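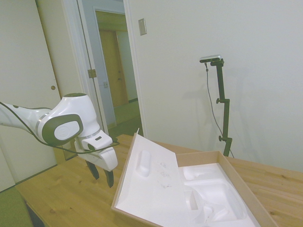
An open cardboard box on the table at our Samberg Street building.

About Druterell

Druterell packs and ships orders for small online shops. Ramiro Cifuentes started the company in a rented garage, sending out soap and candles for two local sellers. We now work with 45 shops and store their stock under one roof.

Most of our clients send fewer than 300 orders a month. Larger warehouses often turn them away or charge a minimum they can't meet. We charge by the parcel, and storage is billed by the shelf.

Orders received by noon leave the same day. Returns are checked, photographed and put back on the shelf — or set aside if the client asks. Stock counts are sent out every month through Useo, our online account page.

In December we add an evening shift and stop taking new clients until January. Pickup by appointment is at the Peñalver Road entrance.

Share this page: 12 shares | 0 comments

We use cookies to improve your visit. Accept | Settings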